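Speaker notes, Lildale Film Society, February 9, 2020

Welcome, phones off, exits at the side. Tonight is Clallby, directed by Vittoria Ruggiero. Running time is on the handout.

Start with the history. The film is set during a tin miners' strike and the opening titles say it's based on real events. The strike is real. The foreman, Cocco, is made up, and so is the trial.
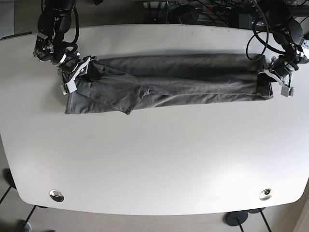 Budget was small. Ruggiero had 60 extras for the march and moved them past the camera 4 times. Ask people to watch the hats.

Gualtiero Orlandini plays the father. He has three scenes and hardly any dialogue. My favourite is the one at the kitchen table. Don't give away the letter.

Weak points, be fair: the middle hour drags, the English dubbing is poor, and the colour in the night scenes is muddy. We're showing the subtitled print.

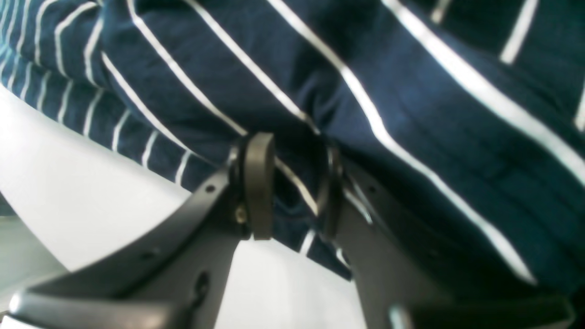

Compare with Kunon, her first feature. Same harbour, same composer, much better pacing. Mention we screen it in November.

Discussion afterwards. First question if it's quiet: does the invented trial change what you think of the strike?

Tea and biscuits in the foyer. Return pencils.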